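What Is a Cookie Banner Asking You?

Last updated: December

You open a website to look up facts about otters. Before you can read anything, a box covers the page. It says something about cookies and has a big button that says "Accept all." What is it for?

A cookie is a small piece of text that a website saves on your computer, tablet or phone. The next time you visit, the site reads the text and knows it has met your device before.

Some cookies are needed to make a site work. Suppose you play a word game on a site called Flitport. You choose the color green and get to level 5. A cookie can remember both things.

Other cookies are used for tracking. They often belong to a different company from the one that made the page. Say a company called Skatitz puts ads on 800 websites. If its cookie is on your device, Skatitz may be able to tell that the same device looked at otters, then soccer shoes, then a page about asthma. It might not know your name. It can still make a good guess about your age, what you like and what worries you.

That is why many places have privacy laws. A privacy law is a rule about who may collect facts about people and what they may do with them. In some places, a site must ask before it uses tracking cookies. In other places, it only has to let you say no afterward. Many countries and states also have extra rules for children.

People disagree about how well the banners work. Some say they give everyone a choice. Others say the boxes are so annoying that people press any button to get rid of them. Some banners make "yes" big and bright and hide "no" two pages away.

What can you do?

Look for a button that says "Reject all" or "Only necessary."

Ask an adult to help you clear old cookies in the browser settings. You may have to log in again on some sites.

Don't type your full name, school or address into a site without asking first.

Words to know

Browser: the program you use to visit websites.
Consent: saying yes to something when you understand what it is.
Data: facts that are collected and stored.

Written by Catríona Daly. Checked by Clyde Mbeki.

58 shares | 5 comments

Contact | Copyright Devholm Kids | Back to top 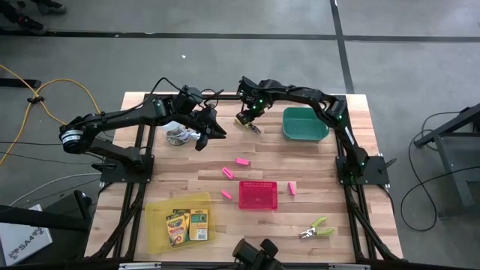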